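From: Daichi Aoki
To: Drusbridge retro and modding list
Date: Wednesday, March 26, 2025
Subject: Re: [drusbridge] Repainting a handheld shell

Lucyna Marciniak wrote:
> Has anyone tried the Gromine vinyl dye on an old handheld?
> Mine came out streaky and the D-pad sticks now. Do I strip
> it or just sand it back and go again?

Hi Lucyna,

Sand it back! I did mine in that dark copper colour last winter and went way too heavy on the first coat (impatient, as always). I used 629 grit because it was in the shed, then finished with 999, and the second go came up lovely. Three thin coats, overnight between each.

The D-pad will be paint in the well. Pop the pad out and scrape the edges with a toothpick — don't use a knife, I've got the gouge to prove it. If the rubber underneath has gone hard, Wiesława had spares from Flistitport and might have one left.

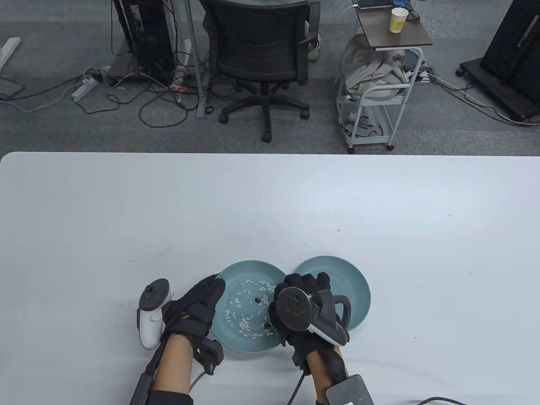
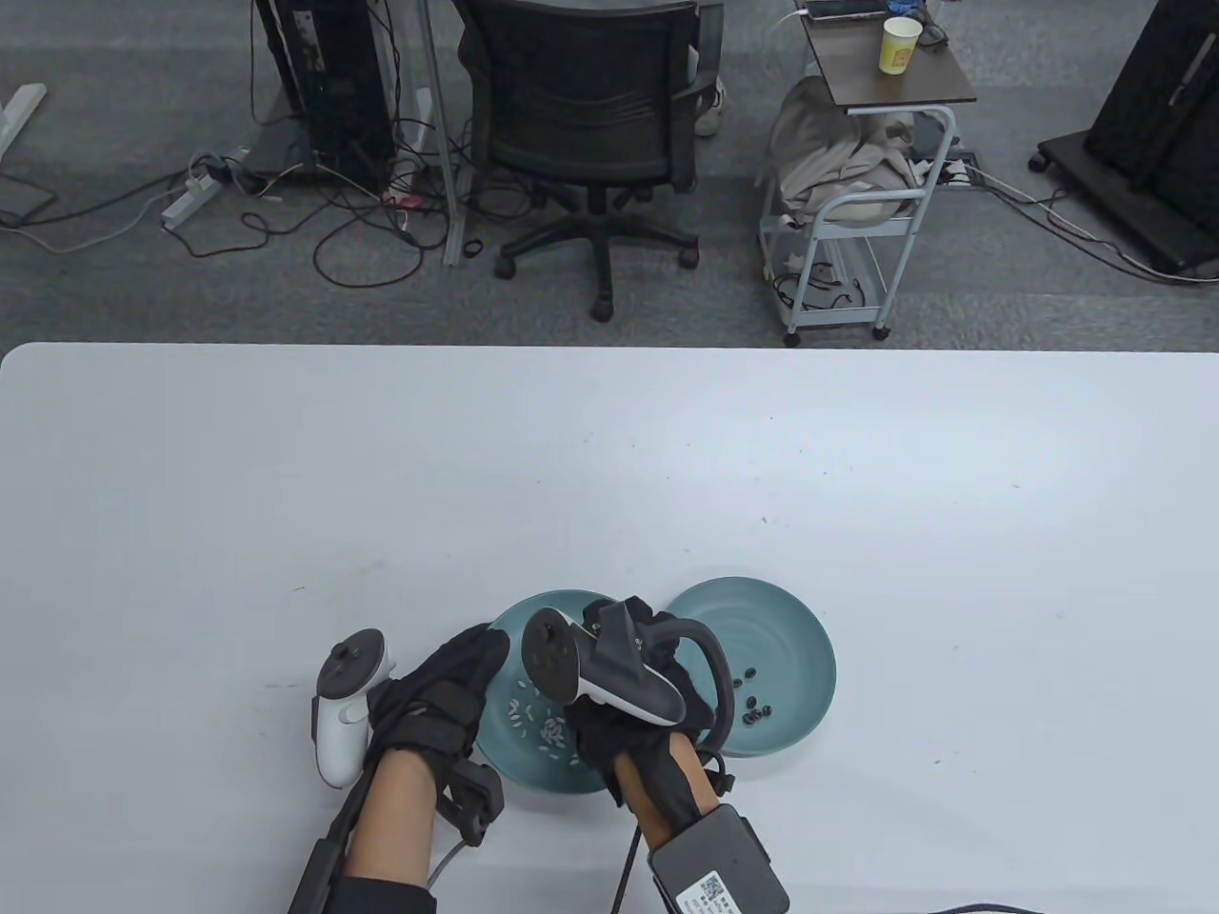

Oh, and mask the screen from the inside as well. I only did the front and got a fine mist of copper under the lens, which I still notice every time I play anything with a bright sky. Gyula reckons a clear coat over the top stops your thumbs wearing through to the grey, but I haven't bothered yet.

Bring it along to the March meet if it's dry, I'd love to see the colour.

Cheers,
Daichi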